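Home | Artists | Collections | Glossary | Contact

We use cookies to remember your settings. Accept | Read more

Jugah Portrait Album

The Jugah Portrait Album is a bound group of 48 ink and pencil portraits by the draftsman Wahyudi Wijaya. The sitters are mainly merchants, teachers and musicians of the town of Jugah. Most are shown in half length and turned to the left. 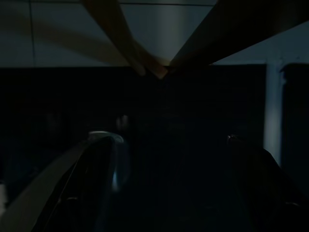
Article by Anjani Sutanto | Last changed 25 Jun 2019

Wijaya worked quickly, and a sitting took up to 20 minutes. He drew the face in pencil first and put the ink later, at home. In 16 of the sheets the hands were left without ink. The portrait of the violin teacher Hafiz Chong is the one most often reproduced.

The album was bought by the Nevanach Gallery, where three sheets are on display every October. The paper is sensitive to light and the other sheets are kept in store.

See also: Caricature; Flustara Sketchbooks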